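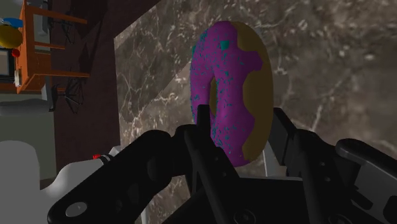

A morning at the Vedard bakery, Skenduveck

Vedard opens its bakery to visitors twice a year, and in October we went along to the autumn one. The building is on the old canal side of Skenduveck, a ten-minute walk from the station. The signs run out after the bridge, so keep the water on your left until you reach the yellow gate.

Groups are limited to 24 people. You are given a hairnet, a white coat and shoe covers, and asked to leave watches and rings in a locker. Our slot was at 9.30 and we were through the door by a quarter to ten.

The flour store

The tour starts at the back, where the flour comes in. Most of it is from the Sosa mill further up the valley, with a smaller amount of rye bought in from elsewhere. It is blown from the lorry into the silos through a pipe, and the noise is considerable when a delivery is on. The guide waited until it had finished before carrying on.

Mixing and proving

There are two mixing rooms, one for bread and one for sweet doughs. The bread side uses a starter kept in a steel tank. A single batch of white dough makes 275 small loaves. The sweet dough is softer, and it rests in a warm room before it is cut and shaped. We were allowed to stand in the proving room for a minute or so, which was enough for anyone wearing glasses.

Frying and glazing

Ring doughnuts are made in the early hours and the fryers were being cleaned when we got there, so we only heard how it is done. The rings are turned once, drained on racks and glazed while still warm. On an ordinary night the line makes 2000, and more before a public holiday. Colours for the glaze change with the season.

Ovens

The oven hall was the best part. The older oven was made by Jokora and has been rebuilt twice. It still bakes the dark loaves, as the newer one does not give the same crust. You watch from behind a rail and can see the loaves come out on to the belt.

Shop and practical details

The visit ends in the shop, with a bread roll and a coffee included in the ticket. Prices are slightly lower than in town. The rye sells out first.

The tour takes an hour and a half. There are stairs to the silo platform, but you can wait below. Photographs are allowed in the shop only. Parking is on the street and fills up early, and the bus stops just before the bridge. Booking for the spring visit opens in February at the shop counter.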